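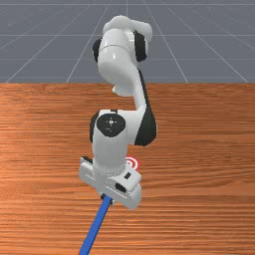 The simulated arm with the blue rod in its gripper, target marker on the table behind.

Wilma MacAulay runs controller evaluation at Dendik, where the rod task has become the standard bench for comparing two schemes: plain joint position control and Cartesian impedance. Both drive the same arm model with the same parallel gripper.

"The rod is long relative to the grip," she says. "Any error at the wrist is multiplied at the far end. A cube hides that."

Each controller gets 500 episodes per setting. Position control at 7 Hz policy rate placed well but pushed hard on contact. Impedance was gentler and drifted. "You see the rod rotate between the fingers by a few degrees. We log that separately from task failure."

Asked about stiffness, MacAulay says they swept five values and kept the middle one. Euan Leckie, who maintains the simulator, objected to the choice. "He wanted it tuned per seed. I said no, then you are comparing tuning."

Seed 1517 still fails under both controllers. Leckie suspects the contact solver. The hardware runs at Flurncombe start in August, with friction pads to be measured first.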